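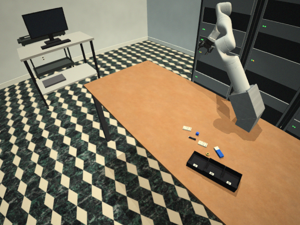

NOTEBOOK, SEPTEMBER. DYE ROOM / FINISHING BENCH

Morning, 7:40

Weld bath batch 17. Started late, kettle element tripped the breaker again and had to wait for the other shed to finish with the compressor. Note to self, do not run both. Will write it on the door.

Cloth is the Rondalora linen, the heavier one, scoured yesterday arvo with washing soda and a bit of the neutral soap. Rinse water still came off a bit tan on the third go so gave it a fourth. Should have weighed it dry before scouring, didn't, so weight of fibre is off the delivery docket: 1073 g. Take that as is. All the percentages below hang off it.

Mordant: alum acetate, from the Naidu bag (the new bag, not the one with the taped corner). 6% w.o.f. so 64 g and a smidge. Mixed hot in the small steel bucket, went in clear. The old bag always left a scum, this didn't.

Chalk bath after. Forgot whether we said wheat bran or chalk for the Linum order, checked back through the book, it's chalk. Bran made the pale shades go greeny last autumn and they noticed.

Colour

Weld was the dried tops, chopped, 500 g soaked overnight in the big pot. Smells like a wet paddock. Brought up slow to 70 and held an hour, strained through the old pillowcase. Pillowcase is about had it, seam going on one side, bits got through and I had to strain again. Somebody please buy muslin.

Cloth in at 9:15. Turned it every five min or so for the first half hour then got slack, phone went. Came back and one fold had floated up over the edge of the liquor. There's a lighter band across one end, maybe a hand wide. Pushed it down and carried on, mostly evened out but you can find it if you know. Cut samples from the other end.

Shade at 10:00: lemon, quite sharp.
Shade at 10:45: deeper, closer to the reference swatch but still cooler.
Added a pinch more chalk to the pot. Jumped straight away. Probably all it needed from the start, our tank water has nothing in it. Town water at the old place did this job for us and we never knew.

Out at 11:20, left to cool in the liquor in the tub till after lunch. Rinsed twice.

Iron dips

Cut six strips off the good end for the iron modifier. Weak ferrous sulphate, cold, made up fresh (the jar on the shelf had gone orange, tipped it).

Strip 1, ten seconds. Hardly anything.
Strip 2, thirty seconds. Nice olive just starting, this is the one I'd show them.
Strip 3, one min. Olive proper.
Strip 4, two min. Khaki, flat, looks like army surplus.
Strips 5 and 6, forgot to time, sorry. Both dark. Keep for patching.

Edges go darker than the middle on all of them. Wetting out better beforehand might fix it, they'd started to dry on the rack while I was mixing. Try a drop of detergent in the wet-out next time, see if it makes a difference or if I'm kidding myself.

Gloves!! The left one has a pinhole. Thumb is grey.

Brilletti mangle

Rollers are skewing again. Cloth walks to the right and bunches at the gear side. Took the top guard off and the spring on that side is compressed a lot further than the other. Backed the wing nut off two turns, better but not right. Left it at that. If you put anything wider than a tea towel through it, feed it from the left and go slow. Grease is in the drawer under the scales, not the vaseline, somebody has been using vaseline.

Wash test

Half of strip 2 and a bit of the plain yellow went through a 40 degree wash with a scrap of white cotton stitched on. Cotton came out clean against the yellow. Against the olive there is a very faint grey tinge along the stitch line, could be loose iron, so another rinse on those before anything goes out the door. Not redoing the whole test for it.

Light test: one piece of each taped in the north window, half under card. Leave them ALONE please. Last lot got moved to water the basil and I lost the lot.

To do

- ring Linum re whether they want the selvedge left on
- more washing soda, nearly out
- muslin (see above)
- reweigh the Rondalora lot once properly dry and fix the percentages if the docket was wrong
- spring for the mangle, measure the old one first
- second exhaust bath with what's left in the pot, there's plenty of yellow in it yet, enough for the wool skeins at least

4:50. Pot lid on, liquor still warm, gas off at the bottle. Spent weld is in the compost. Yellow on the line, strips on the rack, bring them in if it looks like rain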